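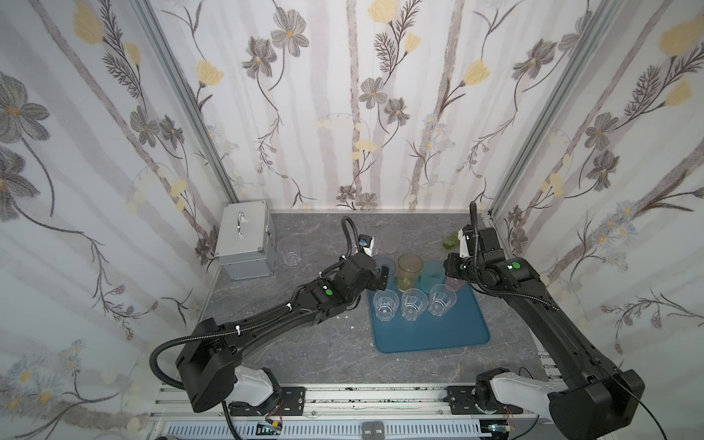 The cup station at Storkik, April 20, 2023.

Laine Ķēniņš had worked in the canteen of Storkik for 5 years before they asked her to teach. The letter said "process adviser." It did not say whom she would advise, and she read it two times at the bus stop to be sure.

The man from Juton was called Chih-ming Huang. He was polite and he looked tired. He put a chair for her beside the station and gave her a notebook.

"You only tell me when it does something you would not do," he said.

She sat. The two arms moved above the blue tray, very slowly, like people who carry soup. After one hour she had written nothing.

"Everything is fine?" asked Chih-ming.

"No," said Laine. "Nothing is how I would do it. I did not know where to start."

He laughed, and then he moved his own chair closer to hers.

At lunch Žydrūnas Kairys wanted to know everything. He washed the big pots and he believed the pots would be next.

"Is it fast?"

"No."

"Good."

"It does not go for a smoke," said Laine, and Žydrūnas put down his fork.

The canteen gave out 300 drinks at midday. In the old times 4 people stood behind the counter, and they talked the whole shift - about children, about knees, about the price of butter. Now there were two people, and they stood too far from each other to talk. Gregor Dunbar from the office had explained that no one would be sent away. People would leave by themselves, he said, and their places would rest empty. He said it kindly, and he had brought cake.

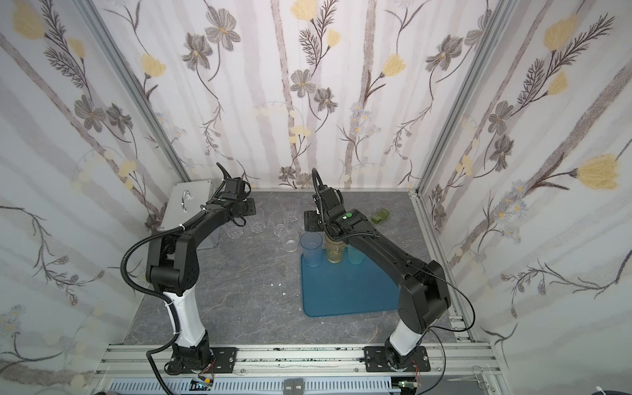

Laine had her own order for cups, and it was older than Storkik. Her mother taught it to her in the station buffet, where the trains came in together and everybody was thirsty at the same minute. You begin with what stands farthest from you, so that your sleeve never passes over a full glass. She tried to say this to Chih-ming, but the words came out wrong, so she stood up and pointed over the rail, at the clear cups between the steel box and the tray, and then at the yellow one standing between the blue and the pale teal. "If these were full, where would your elbow be?" she asked. He looked at the arms for a long time. Then he took the notebook from her knees and wrote it down himself.

"Who told you this?" he asked.

"My mother."

"I should put her name."

"She would want money," said Laine.

In the evening she met Justinas Strazds at the gate. He had left the counter in the winter and now he drove for Correia. He asked if it was true that she was teaching the machine.

"I am teaching a man," she said. "He teaches the machine."

"And when it has learned?"

She had no answer ready. She told him about the sleeve, and he said yes, he still did it so, even at home, even with his daughter's milk. They stood there and moved their hands in the air, first the far cup, then the near one, until his telephone rang and he had to go back to the van.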